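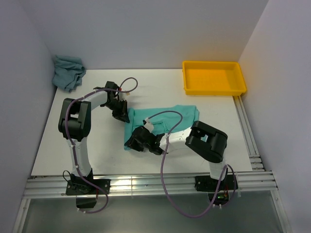
Figure 5. The teal cloth on the white tabletop.

4.2 The cloth and the table

We gave more thought to the cloth than readers might expect, and we hope they will bear with us while we explain why it matters. Anyone who has folded tea towels at the kitchen bench knows that a limp cloth behaves quite differently from a stiff one – the corners wander, and a crease made in one spot has a way of turning up in another. Filipa Ramalho, whose household study at Memcombe first set us thinking along these lines, asked nine families how they spread a cloth before folding it, and seven of them smoothed it out from the middle.

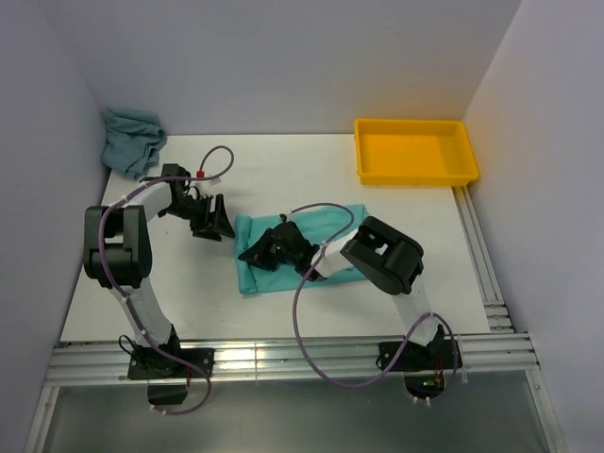
We have kept to her habit of treating the spreading as a step in its own right, with its own score, and we favour a plain white surface so that the edges of a coloured cloth are easy to make out. A patterned tablecloth is lovely at home, but it makes the judging a good deal harder. Scores run from 0 to 100, and a cloth lying flat with no doubled edge earns full marks, even where its sides are not quite square to the table. Small wrinkles near the hem are forgiven, much as they would be in most linen cupboards.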